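Llevaba tiempo queriendo escribir sobre la cesta Kado, la blanca de plástico con el borde en rejilla, y por fin me pongo. La compré en Dromholm en un paquete de 2 que me costó 20 euros, y estoy contentísima con ella – tanto que en septiembre pienso pedir otro par.

La mía vive encima de la mesa de madera, con los trapos de color dentro. Antes los tenía en un cajón y acababan todos hechos una bola al fondo (siempre sacaba el que no quería). Ahora echo la mano y lo cojo, ¡así de simple!

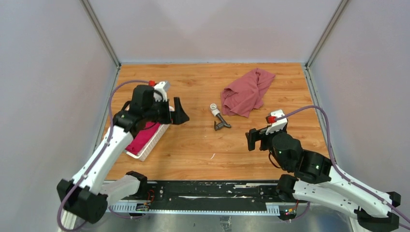

El tamaño me parece muy bien pensado: es rectangular, le cabe un paño doblado a lo largo y no se come media mesa. Además el plástico se limpia con una pasada de bayeta, y los huecos del borde vienen de maravilla para agarrarla con dos dedos cuando la quiero apartar.

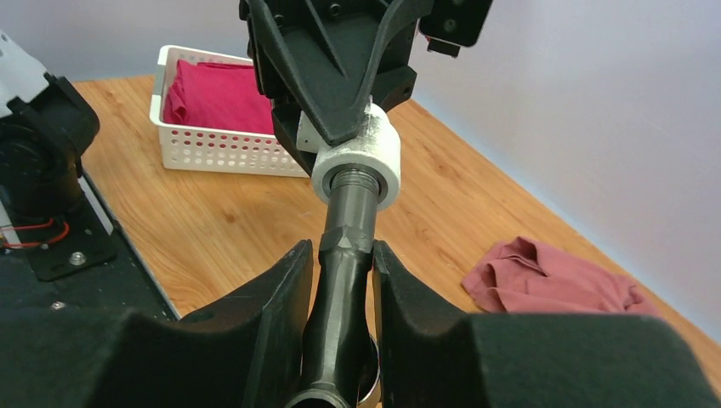
También la he probado con cosas que no son tela, que era mi gran duda al comprarla. Los tornillos sueltos, mejor en un bote. Con las piezas alargadas me apaño mejor. La varilla gris oscura, por ejemplo, tiene un triangulito blanco impreso y un tramo de estrías finas que la hacen fácil de reconocer, así que suelo dejarla a mano sobre un paño y guardarla en la cesta cuando termino. Entre tela y tela no baila ni hace ruido, y eso lo agradezco mucho.

Había tenido antes una Prillesix, más alta y con tapa, y la tapa me estorbaba todo el rato. La Kado va abierta y se ve de un vistazo lo que hay. El rojo sobre el blanco, encima, queda precioso. 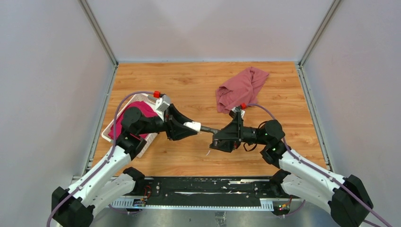 ## Lo que mejoraría

- Pesa poco y, si la rozas al pasar, se tuerce. Con unas gomitas debajo sería perfecta.
- La etiqueta venía pegada con ganas y me dejó restos en un lateral. Salieron con un poco de aceite.
- Me encantaría que la hicieran en más colores.

Mi nota es un nueve. Si sois de tener trapos por todas partes, como yo, probadla!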